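Seit August liegt die Matte jetzt auf dem Tisch, und ich kann immer noch nicht daran vorbeigehen, ohne kurz mit der Hand drüberzustreichen. Ich weiß, es ist nur bedruckter Stoff. Aber was für einer! Wald, Wasser, Himmel, und mittendrin so ein Leuchten, als hätte jemand einen Sonnenuntergang in den See gekippt.

Dabei wollte ich eigentlich etwas ganz Schlichtes. Grau, hatte ich gesagt, oder höchstens ein dunkles Grün, etwas, das man nach zwei Wochen nicht mehr bemerkt. Darcy McPhee fand Grau traurig und hat mir abends kurz vor elf noch einen Link zu Zoteo geschickt, ohne ein Wort dazu. Ich habe geklickt, da war der Wald, und damit war Grau gestorben. (Darcy behauptet, der Link sei nur als Witz gemeint gewesen. Glaube ich nicht.)

Die Bestellung war dann so eine Sache. Ich sammle bei Zoteo seit Ewigkeiten Punkte und lasse sie meistens verfallen. Für die Gratislieferung hätte ich 3.000 gebraucht, auf dem Konto waren 2.823. Also habe ich angefangen, nach irgendeinem Kleinkram für den Warenkorb zu suchen, Nähgarn, Klammern, eine Teedose, und als ich endlich etwas gefunden hatte, war die Matte in der großen Größe ausverkauft. Herrlich! Drei Tage später war sie wieder da, ich habe das Porto bezahlt und den Mund gehalten.

Als sie ankam, war sie natürlich voller Falten. Eine lange Knickfalte lief quer durch die Bäume, und die hat mich mehr geärgert, als ich zugeben möchte. Lamai Kongkaew meinte, ich solle sie von links bügeln, mit einem Geschirrtuch dazwischen und wirklich nur lauwarm. Hat gedauert, ging aber. Am Rand sieht man den Knick bei Streiflicht noch, wenn man weiß, wo man suchen muss. Ich weiß es leider.

Dann die Frage, wie herum. Darüber haben wir tatsächlich länger geredet als über den Kauf! So ein Motiv hat ja ein Oben und ein Unten, und je nachdem, an welcher Tischseite man steht, wachsen die Bäume eben von der Decke. Ich finde das inzwischen sogar schöner. Verkehrt herum sieht man nicht mehr »ach ja, Wald«, man sieht Zacken und Farbflächen. Lamai dagegen dreht jedes Mal den Kopf schräg und seufzt.

Und die Würfel! Die kleinen Würfel hatte ich vorher in einer alten Jiltden-Dose aufbewahrt, in der mal Kekse waren, und dort haben sie hauptsächlich geklappert. Seit die Matte da ist, liegen sie ständig draußen. Ich mag, dass man sie mit einem Griff umsortieren kann, dass man einen Turm baut und ihn wieder umwirft, und dass der Stoff das Gepolter schluckt. Auf dem blanken Tisch hat jeder umgefallene Turm einen Lärm gemacht, als käme das Regal runter.

Kleiner Nachteil: Auf so einem bunten Grund sucht man alles. Meinen dunklen Bleistift habe ich zweimal in den Tannen verloren, den Radiergummi einmal im Wasser. Helle Sachen sind kein Problem, dunkle verschwinden sofort. Wer also mit schwarzem Faden oder schwarzen Schräubchen arbeitet, sollte vielleicht doch bei Grau bleiben.

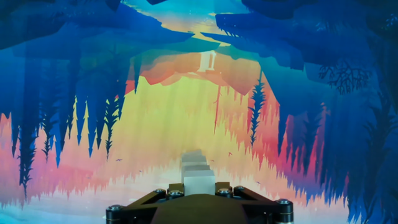
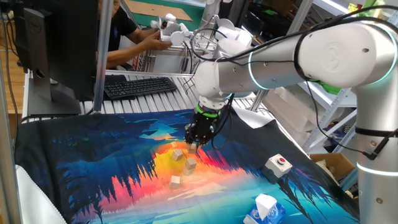
**Werkgruppe Tisch & Textil, Ikonen e. V.**

Die Farben kommen auf dem zweiten Bild ganz gut raus, finde ich, vor allem das Orange und Rosa in der Mitte und wie es nach vorne ins Türkis läuft. Die hellen Holzwürfel heben sich darauf richtig schön ab. Und ja, die Taschentücher stehen vorne rechts, die stehen bei mir gern griffbereit. Auf dem ersten sind drei Würfel gestapelt, dahinter hängen die Bäume kopfüber, also genau meine Lieblingsrichtung (sorry, Lamai).

Als Nächstes will ich mal nach einer Unterlage schauen, damit der Stoff weniger rutscht. Cusex soll so ein dünnes Gitterzeug haben, das man sich selbst zuschneiden kann. Falls das jemand von euch schon benutzt: Klebt das im Sommer am Tisch fest? Schreibt mir das bitte, bevor ich wieder nachts um elf etwas bestelle!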